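Flekby opens its big whiteboard room to everyone this January
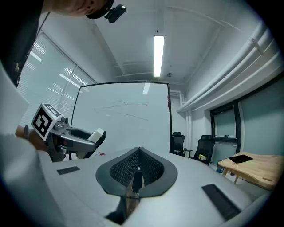
Photo: Flekby / Nektarios Panagiotou

I'm Nektarios Panagiotou, I look after the rooms at Flekby, and I've got some good news — our whiteboard room is finally on the public booking list!

I've wanted this for ages. It's a friendly room to think in, and the large whiteboard with the thin black frame stands in the middle of it, so people can gather round and argue over a drawing (we had 167 requests for a room like this last year, and I read every one of them). It still had a few wavy marker lines on it when the photo was taken, which I rather like. A whiteboard ought to look used.

Kouris, the furniture people down the road, are lending us 54 stacking chairs, and Fellero are paying for the pens and cloths until the summer. Thank you both, I mean it.

A half day costs £130 and local clubs and schools can ask me for the lower rate. Bookings open at 9 am through Drunurus, our online diary, or you can just ring the front desk and ask for extension 388 — I'm usually there before lunch, and I'm always happy to show people round first.

Please wipe the board when you leave, unless it's a really good drawing.

Press contact: Nektarios Panagiotou, Flekby, extension 388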